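The Plate Goes Dark

How dinner ended up on something that looks like a roof

10 min read

November 2018
By Digby Henare

I own a set of white plates. They came with my first apartment, in the sense that the previous tenant left them in the oven, and they have followed me through several moves without complaint. One has a chip the shape of Florida. They are the kind of plates you stop seeing after a week, and I had assumed that was what plates were for.

Then in April I was invited to dinner by a couple I like very much, and my chicken arrived on what I took to be a piece of the patio. It was black and rough and a little wavy, and when I put my fork down on it the fork made a noise that I felt in a molar. "Aren't they great?" said my host. I said they were great. I had brought a bottle of wine that cost less than I was implying, so we were even.

Since that evening I have seen them everywhere. The dark plate has moved out of the restaurant and into the home, and it has brought its friends: the charcoal bowl, the little black saucer for olive pits, the flat gray slab that gives cheese nowhere to hide. Young couples register for them. My dentist has one in the waiting room with mints on it. I wanted to know how this happened, and whether it was going to keep happening to me.

The first thing I learned is that plate people talk about color the way wine people talk about soil. At Jostosard, a kitchen store near the river with very good lighting and one chair, the manager walked me along a wall of stoneware and explained that white was "a decision" now. It used to be the thing you bought when you hadn't made one. The darks sell best in the fall, she said, and again when people have just painted something. Her floor model was from a line called Nastetti, matte black, $161 for a set that does not include bowls. The bowls are a conversation you have later.

I asked what customers eat off them. She thought about it seriously. "Beets look amazing," she said.

Beets do look amazing. So do scallops, burrata, anything yellow, and a fried egg, which on a black plate resembles a photograph sent back from a probe. What does not look amazing is most of what I cook. Over the next month, on a borrowed Nastetti, I served myself lentils, meat loaf, a mushroom thing, and a baked potato in its jacket. The potato I had to find by touch. Brown food makes up a great deal of the American diet, and against a dark background it simply goes home.

There is also the matter of what you put the plate on. A white plate will sit on anything. A black one wants a partner, and magazines like this one have been happy to suggest partners: pale wood, bare linen, a tray in a soft green, as though dinner were being brought to you by a very stylish hospital. 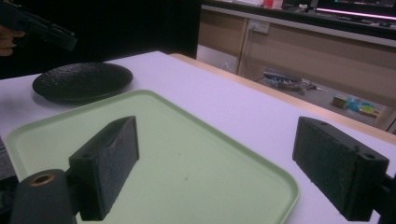
Light green on white: trays are back in the quieter colors.

I should say something for the tray, which I had written off as a thing for the flu. The manager at Jostosard told me the tray is what people buy when they have stopped eating at the table but don't want to admit it. You set a place on the tray, you carry the tray to the couch, and the evening keeps its dignity. I bought one. I have eaten on the couch for years holding the plate under my chin like a violin, and I can report that the tray is better, and that it makes no difference at all to my dignity.

Restaurants got to the dark plate first, of course, and by way of worse ideas. Those of us who were eating out in the last decade remember the shingle, the plank, the miniature shopping cart, the fries in a flowerpot. I was once given a salad in a jar and told to shake it. I shook it. The lid had not been told. Compared with all that, a round thing with a rim was a return to order, and I suspect diners were so grateful for the rim that they didn't argue about the color.

At Kahraman, a small dining room I go to when someone else is paying, the whole service went black two years ago. The chef let me stand in the back during a lull. His reasons were practical, or he made them sound that way. White shows every drip on the way to the table, so someone has to stand there with a folded cloth wiping rims. Black hides sauce. It also hides, he admitted, pepper, char, and the occasional olive pit, and he has had words with a guest about the olive pit. Fingerprints are the trouble. A matte black plate picks up a thumb like a police station, so there is still someone standing there with a folded cloth. He shrugged. "But now the cloth is black too."

His other problem is scratches. A knife on a rough dark glaze leaves a thin silver line, which is the metal of the knife rubbing off on the plate. It looks like damage and mostly it's pencil. There is a paste for it. There is always a paste. His dishwasher uses a powder called Flivus that smells like a swimming pool in love, and rubs in circles until the line is gone or the shift is over.

I tried the paste at home and spent an evening on one plate. I don't regret it, exactly. I listened to a whole ball game. But in the years I have owned the white ones I have never once spent an evening on them, and when I opened the cupboard to put the black one back they seemed to be looking at me.

What I wanted by then was somebody to tell me that the dark plate would pass, like the avocado bathtub. So in a short column this summer I asked readers what they ate from and why. The mail was heavier than I get for politics. It came from all over, much of it typed, some of it with sketches.
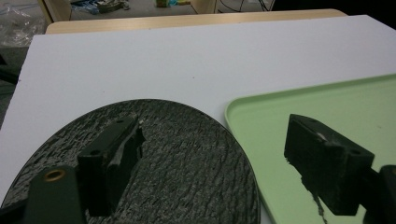

Her mother, one woman wrote, kept the good plates for company for so long that company died, and so she herself had gone out and bought black ones and used them the same night, for toast. She added that toast crumbs show up on them like stars and she had come to look forward to it. I have read that letter more often than the others. It's hard to be funny about someone who is enjoying her toast.

The rest split about how you'd guess. Parents of small children are against the dark plate, on the grounds that a child will not eat what a child can't inspect. Men living alone are for it, and several of them gave the reason as laundry, which I haven't been able to work out. A retired caterer wrote to say that she'd owned 420 white plates and would never again in her life discuss the subject, and then discussed it for two pages. A potter in Maine was angry with all of us. He makes a black plate by hand, it takes him the better part of a month from clay to shelf, and every year he watches people pick one up, turn it over, look at the price, and set it down again as if it had spoken.

He has a point about weight. Hand one of these things to a guest and watch the wrist go. My friends with the patio chicken have since confessed that they don't stack theirs more than a few high, after a noise in the night that turned out to be a shelf. They now keep them standing on edge in a rack, like records. They also wash them by hand, one at a time, with a conversation going, and he says they talk more than they used to. I asked if he'd recommend it. He said he would recommend a stronger shelf. 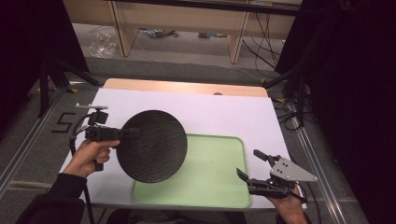
Round, black, and slate-like, over a light green tray.

I gave the Nastetti back in the fall. The manager inspected it under the good lighting, tilted it, found a silver line I had missed, and forgave me. She wanted to know if I'd been converted. I told her I'd had one very good egg.

On the way out I passed the sale table, and there at the end of it, marked down, was a stack of plain white plates with no name on them. I turned one over. I looked at the price. I bought a single plate, to replace Florida, and when I got it home it was so much whiter than the others that it looked like a new tooth. It's at the bottom of the stack now. I'm waiting for it to catch up.

COMMENTS

potroast_linda
We have had black plates for six years and not one guest has complained. My husband says they are being polite. He can eat off the lid of the pot if he wants.

G. in Duluth
Baking soda and a damp sponge. Same as your paste and it doesn't come in a little tin. You're welcome.

threeboysandadog
Can confirm the part about children. Mine asked if the meat loaf was "the plate part."

M. Okafor-Bly
I would read 1000 more words on the men and the laundry. Did any of them explain?

forkanddagger
The noise in the molar!! I thought it was just me. I've asked for a plastic fork at my own sister's house.

G. in Duluth
Cream of tartar also works but you have to let it sit.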